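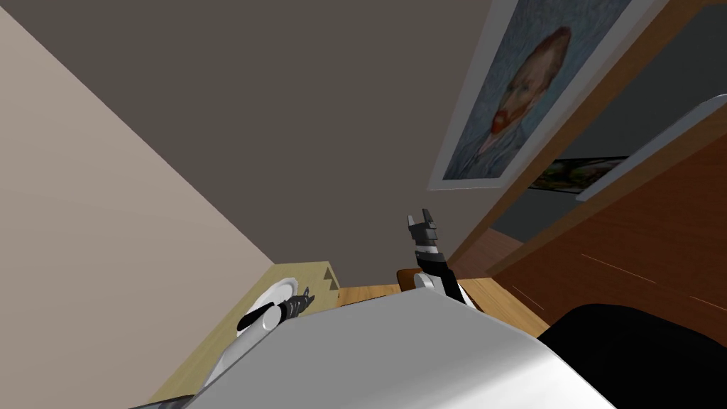 A reader in Fledville wrote to say that online certificates are fine for people who already have a degree and a waste of money for everyone else. She had paid for two, listed both on her job applications, and was never asked about either at interview.

I think she is half right. The short courses sold by colleges are often well taught. I took one through Dekidbridge last year, on contract law for small firms, and the marking was stricter than anything I had as an undergraduate. The trouble comes afterwards, when the certificate has to mean something to a person who has never heard of it.

Dekidbridge says its certificate counts for 90 credits. At Guvov it counts for nothing, and the admissions office there told me so in a two-line email. The Ong college will look at it case by case, for a fee. So a student who pays 1045 pounds for the course has bought credit at one place and a maybe at another.

Colleges already know how to read each other's ordinary modules. They do it whenever someone transfers halfway through a degree. The same staff could read a short course syllabus and an exam paper — it would take an afternoon — and publish the answer before anyone pays.

I would go further and stop public money going to any course that cannot name at least 4 other institutions willing to accept it. Some providers will say this punishes new subjects. Perhaps for a year or two it would. But there were 4000 people enrolled alongside me, many of them studying after a shift, and the page where we paid said only that credit "may be transferable".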